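Home Courses Student Projects Archive Contact

A House Standard for Recording with Hand-Held Grippers

Ekrem Kahraman, with Ayantu Derese and Isamu Ebihara
7/9/20
9 min read

1. Why we wrote rules

Our group did not build a robot in this project. We wrote the rules for how students in the Enora course should use the hand-held gripper when they record demonstrations, and then we tested if other students could follow these rules without asking us. The supervisor was Martti Honkanen. He gave us the task in January, after two groups before us had delivered recordings that could not be put together. One group started every recording with the fingers closed, the other with the fingers open. One group cleaned the table and the other did not write down what was on it. Each group had a good reason for its way of working, but the reasons were not written anywhere.

We first looked for an existing standard that we could copy. The standards we read for industrial robots are mostly about the safety of people near a moving arm. They speak about stop buttons, speed and fences. A tool that is held in the hand has no motor that can hit somebody, so most of this text did not fit our case. What we needed was closer to the rules of a chemistry laboratory: how to prepare the bench, what to check before you begin, what to write in the notebook, and when to throw a result away. We therefore used the laboratory manual of our own school as a model for the structure.

2. The start position

The rule that took the longest time to agree on was the start position. Isamu wanted a fixed distance between the fingers, set with a small block. Ayantu thought that a block would be lost in the first week, and that a rule which needs a special part is a weak rule. We tried both ways for several days. In the end we decided for the simple version, and it is written like this in the standard:

Rule 4. Begin with the fingers open and nothing between them. Both finger pads must be visible to the camera. The surface between the pads must be free of objects.
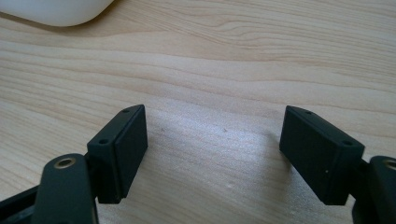
Figure 1. Open fingers over a bare part of the table, as Rule 4 asks.

The word "free" caused a discussion. On a pale table you can see very small specks, and in Figure 1 there are two of them in the bright area between the pads. Berkay Çetinkaya, who tested the first draft for us, asked if he must wipe the table again for such a thing. Under the first draft the answer was yes. We changed the text, and now it says that dust and small marks are allowed, but that they must be named in the notes if they can be seen between the pads. We think this is more fair to the person who records, and the one who reads the notes later gets the same information.

Reflections are treated in the same way. A bright patch on the wood can hide the grain, and a person who checks the recording may want to know about it. The standard does not forbid glare. It asks the operator to look at one still before the session, and to write "glare between pads", "glare on right side" or "no glare". We wanted fixed phrases here because free text was hard to compare – one student wrote "a bit shiny" and another wrote "OK light" about the same lamp.

3. Objects in the background

Rule 6 is about everything on the table that is not part of the task. Our first version said that the table must be empty. Martti Honkanen did not accept this. He said that a rule which is broken in almost every session teaches people to ignore the other rules too. The new version allows objects in the background when three conditions are met: the object is out of reach of the fingers at the start, it is not moved during the recording unless the task says so, and it is listed in the notes with color and side.
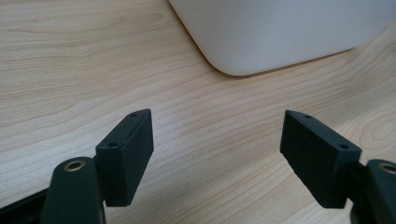
Figure 2. White object in the background, to be listed under Rule 6 as "white, upper right".

The side is always given as it appears in the image and not as the operator sees it from the chair. This sounds like a small point, but in the first test it was the most common error. We added a line about it in bold letters at the top of the notes form. We also ask the operator to give the side again when the tool has been turned or carried to another place. If only a part of the object can be seen, the operator writes the part that is visible and does not guess the rest.

4. Test with other students

For the test we asked 12 students from the Karaca study program to follow the standard. They had not used the tool before. Each of them got the printed rules and 10 minutes to read, and after that we did not answer questions. The notes and the recordings were checked by Ayantu and me separately, and we compared our lists afterwards.

Rule 4 was followed well by all of them. Rule 6 was more difficult. Several students forgot to list an object because it was far away and they did not think of it as "background". We have now changed the title of the rule from "Background objects" to "Everything else you can see". The shorter title was nicer, but the new one gave fewer mistakes when Berkay repeated the test with a smaller group.

The complete standard with the notes form has 2868 words. This is too long for a wall poster, so we made a short version with only the rule texts. Martti Honkanen asked us to keep both in the same file so that they do not grow apart, and each change must be made in the two versions on the same day.

5. What is still open

We have no good rule for when a recording must be deleted. At this moment the operator decides, and we saw that careful students delete more than the others. This is a problem for fairness and also for the data. Isamu has proposed that nothing is deleted and that bad recordings only get a mark, but then somebody must pay for the storage.

The wear of the finger pads is also not covered. We ask for a look at the pads before each session – screws, scratches, dust on the inner faces – but we do not say how much wear is too much. The next group should measure this before they write a limit. They can find our test forms in the Enora course folder, under "Standard, version 2".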